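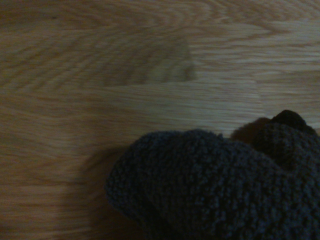 Issue #605

Home Tickets My devices Manuals Contact Log out

Langate thermostat loses the hallway sensor every evening, furnace then heats the house like a sauna

Hi Langate folks, me again. I phoned on Tuesday and the fellow on the line asked me to write everything down in one ticket and keep adding to it, so that's what this is going to be. I'm a bit of a rambler, sorry in advance, but I'd sooner put in too much than have you ask me for it later.

The setup. It's an old storey-and-a-half house just outside Clomonlow with a gas furnace in the basement, a Kohlhase, older than my marriage. Your thermostat is on the dining room wall where the old dial one used to be. Then I have 2 of your wireless sensors, one in the upstairs hall and one in the back bedroom, which is my sewing room (and the coldest room in the county). The whole lot was put in by Ulton Heating last winter and it worked beautifully right through to spring. I was telling everybody at curling about it!

Then October came, we turned the heat back on, and every evening sometime after supper the upstairs hall sensor goes grey on the thermostat screen and says "no reading". When that happens the thermostat seems to forget I ever told it to average the rooms. It goes by the sewing room alone, and because the sewing room is always freezing, the furnace runs and runs and runs. My husband was in his undershirt by the end of the news. By morning the hall sensor is back, green as anything, as if nothing had happened.

What I'd tried before I phoned:

- Fresh batteries in the hall sensor. The good ones, not the ones from the junk drawer.
- Took the hall sensor off the system and added it again. It paired first try, then dropped out that same evening.
- Turned the thermostat off at the breaker, had a cup of tea, turned it back on. Lost my schedule, which I then had to put in again from memory. (You might want to mention that in the manual. It says your settings are kept, and the rooms were, but the schedule was gone.)
- Checked for updates. It says it's up to date.

Battery shows as 100 percent on that screen, and it shows 100 percent on the other one too, whose batteries are a year old, so I'm not sure how much I believe it.

Your reply said to swap the two sensors around and see whether the trouble followed the sensor or stayed in the hallway. Good idea, I should have thought of that myself! So I did. I put a bit of green painter's tape on the back of the one from the hall so I'd know which was which, and then traded them.

First evening after the swap: the one in the hall dropped out again. That's the one that used to be in the sewing room and never gave me a lick of trouble. The taped one sat in the sewing room happy as a clam all night. I wrote the time down for you, 8:20, on the back of the hydro bill envelope.

Second evening: same thing, hall again, but a bit before eight this time.

Third evening: nothing. It stayed green all night and the house was lovely. I was ready to write and tell you it had fixed itself. We were out for most of that one though, at my sister-in-law's, and I didn't think about that until a good deal later. Please keep it in mind, because it matters.

Vivek Malhotra answered the ticket after that (thank you Vivek, you were very patient about the envelope) and asked for the signal numbers. I didn't know there were signal numbers. For anybody else reading: you hold down the rooms button until the screen changes, then go along with the arrow until you get to a page that just says RF, and it gives you bars for each sensor. In the daytime my hall sensor had four bars out of five and the sewing room had three. So the hall has the better signal of the two, which made no sense to me at all, and I gather it didn't make much to Vivek either.

He asked what was between the thermostat and the hall. The stairs, mostly. Plaster walls. No chimney, that's at the other end. No mirror, no fish tank, he did ask. He also asked if anything was new since spring. I said no. I was quite firm about it. I'll come back to that too.

Next thing was moving the sensor. I took it off its hook and tried it in a few places on successive evenings.

On the linen closet shelf with the door open: dropped out.

On the windowsill at the end of the hall: stayed on, but the reading was useless, it thought we lived in a meat locker. Furnace ran all evening, same as before, so a fat lot of good that did.

At the bottom of the stairs on the little table by the phone: stayed on. Reading was fine. But it isn't upstairs, is it, and upstairs is the part we wanted to average.

At this point I called Ulton as well, because I wanted somebody to look at the furnace in case it was the cause and your gadget was only the victim. They sent Radoslava Gajdoš, who had done the original install and remembered the house because of the basement steps. She had the cover off the Kohlhase and went through it top to bottom. Flame sensor cleaned, filter changed (I'd let that go, I admit it), wiring at the control board all snug. She checked the wire from the furnace up to the thermostat as well and said it was good. Nothing wrong with the furnace for your purposes. She did tell me the blower is getting noisy and I should start a little savings account for it.

She couldn't see the sensor drop out because it was two in the afternoon and it never does it at two in the afternoon. We stood in the hall looking at it. Green light. She asked what we do up there in the evenings and I said nothing, it's a hallway, we walk through it. Then she asked what's on the other side of the wall, and I said that's our grandson's room when he stays, and otherwise my husband goes in there after supper to listen to his ball games on his wireless headphones so I don't have to hear them.

You can see where this is headed. I couldn't, I'd like that noted.

The headphones are not new, he's had them for years. But the stand they charge on is. The old one gave out over the summer and he got another from a yard sale, with a big square base that plugs into the wall and sends the sound out to the headphones. It sits on the dresser, up against the wall, and the hook for your sensor is on the other side of that same wall. He switches it on after supper and off when he goes to bed. And the night we were at his sister's it was off!

So, the test. I did it properly, Vivek, you'd be proud of me. Sensor back on its hook in the hall, RF page up on the thermostat, me in the dining room and my husband upstairs hollering.

Base off: four bars.
Base on, headphones in their cradle: four bars.
Base on, headphones on his head: four, then one, then none. The sensor itself didn't go grey for a while afterwards. I timed it and it was 20 minutes, on the dot, which I suppose is how long the thermostat waits before giving up on it.
Base off again: back to four bars, and the sensor came back green while I was still halfway up the stairs to tell him.

We did it over again to be sure, with the same result, and then he said the game was on and that was the end of the scientific method for that night.

For now the headphone base has gone to the far side of that room, on the bookcase, and the sensor has held on every evening since. I looked in on the bars while he was listening and it was showing three. It's not the four I get in the daytime but the heat has been steady and nobody's in an undershirt.

So I don't need a new sensor and you can cancel the one you were going to send out. I do still have these for you though:

The bit about averaging. If one sensor goes missing, why does it switch over to the one that's left and say nothing? I'd want it to go back to the thermostat's own reading, or beep at me, or something. Vivek said there is a setting for this under Rooms, then Missing sensor, and that Ulton may have left it on the factory choice. I found it. It was on "use remaining" and I've changed it to "use thermostat". I haven't had a dropout since, so I can't tell you if it does what it says.

The schedule getting wiped at the breaker. Still would like an answer. I've written my times on a card and taped it inside the cupboard door in the meantime.

The battery percentage. See above. I don't believe it.

And is there a different channel the sensors could use? Radoslava thought there might be, she's seen it on the commercial ones, but I've been through every page on the screen and can't find it on mine. If there is one I'd like to try it, because my husband would prefer his headphones back on the dresser and I'm hearing a fair bit about it.

You can leave the ticket open until I hear back on those. I'm home most mornings if it's easier to call, just let it ring, I'm slow on the stairs.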